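I have finally got round to writing about the overnight train to Ollon, and I'm going to be a bore about it, because it was brilliant.

We booked in March, when the two-berth cabins were still 198 each, and then I spent months reading other people's trip reports and changing my mind about which side to sleep on. (Left going out, if you want the lake. I will not be moved on this.) The train leaves Lamum at 9 in the evening and you can board early, so we were in our bunks with a bag of pastries from Kerekes before it had even pulled out. Get the poppy seed ones. Get more than you think you need!

I slept far better than I'd expected to. There's a bit before the border where they swap engines and everything clunks, but after that it's smooth all the way to Tirnora, where I woke up, put my head round the blind and saw mountains. Proper ones, pink at the top. I may have shouted.

Breakfast comes on a tray and it's nothing fancy – a roll, jam, coffee in a paper cup – but eating it in your pyjamas while somebody else does the driving is one of the great pleasures of life. The whole route is 632 kilometres and I would happily have gone round again.
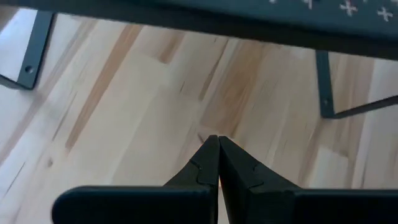

Black fingers, tips together.

Coming home we had cabin 48, right at the end of the carriage, which was quieter and had a better hook for coats. Bring earplugs, slippers and a long charging cable, as the socket is down by the floor. Next year I want to try the branch line up from Ollon, if the timetable stays as it is.

Recent posts
Packing light for two nights on a train
The station café at Tirnora
Window seats, ranked
My Kerekes pastry order, in full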